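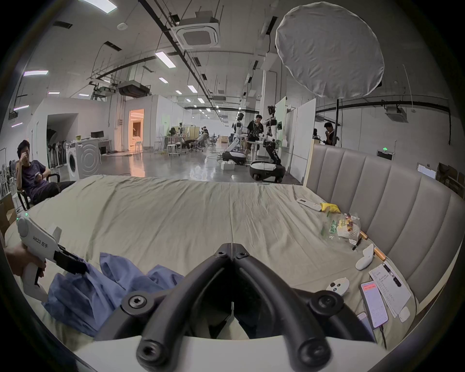 Vol. 2, page 14

Teaching by Hand: Views from the Cullik Workroom

The Cullik Workroom is the main recording site of the Nurov program, in which household tasks are shown to robots by people. Operators either carry a pair of hand-held grippers through the task or guide a robot by remote control. The gallery opens with the bedding station, photographed from one of the grippers during a cloth handling session.

At the bedside. A blue garment lies crumpled on the sheet, close to the jaws of the left-hand unit, which is marked VR23 左手. Garment work is recorded with both hands, and the operator is asked to keep the cloth in view of the gripper cameras throughout.

Across the floor. A white humanoid robot on a wheeled base occupies the middle of the hall, and a colleague in a black t-shirt stands beside a second machine. Tasks first shown with hand-held tools at Cullik are later repeated on mobile robots under remote control – the two sets of recordings are stored separately.

As of July 13, 2024, the program holds 2,963 accepted demonstrations, against a first-year target of 2,000. A further set, covering towels and pillowcases, will be added in December. Recordings that do not pass review are returned to the station lead and repeated with the same garment.

The Eklund kitchen station and the Loluvano storage aisle are presented in the next volume. Requests to reproduce material from the gallery should be addressed to the Nurov program office and should state the volume and page number.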